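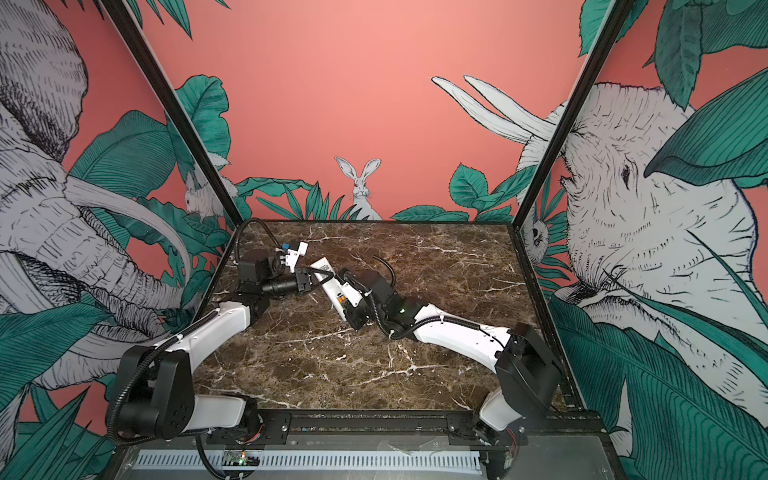

Pay the Setup Fee or Don't Call It Free

By Wayne Fothergill
Monday, January 1, 2018

My gym in Grallby sent me a letter before the holidays. Joining is free, it said, for anyone who signs up before March. Lower down was an "enrollment processing charge" of $44. I have been a member for 3 years, so none of this applied to me, but I read it twice and got annoyed anyway.

A charge you can't avoid is part of the price. If every new member pays $44, then joining costs $44. Calling it processing doesn't change what leaves the bank account.

The gym is small potatoes. When my sister rented her apartment last year, the ad gave one rent and the lease gave another. The difference was a trash fee, a mail room fee and something called a community fee. Over the year they came to $617. She would have paid it if it had been in the ad. She might also have picked the place across the street, and she never got to make that comparison.

Businesses say that breaking out the fees lets customers see where the money goes. I would believe that if the fees showed up first. They show up last, after you have typed in your address and card number and don't feel like starting over.

I don't think we need a long law. One line would do: the first price shown must include every charge the buyer can't turn down. Stores that want to list the parts underneath could go ahead. Taxes are harder because they change by county, and I would leave them out for now.

Some owners will say they can't go first, that their price would look high next to the shop down the road. They are right, and a rule that covers everyone fixes it.

Comments

Lorraine Dawber: My dentist does this now. A "supply fee" for gloves.

Kieran Kettle: Leaving taxes out is a mistake. Plenty of countries put them in the price.

Mitra Nazari: I run a small shop and I would be fine with this rule.

Recent Opinion
Dean Marsden: Leave the Library Hours Alone
The Case for Shorter Meetings
Who Should Shovel the Corner?

Contact us | © 2018 | Back to top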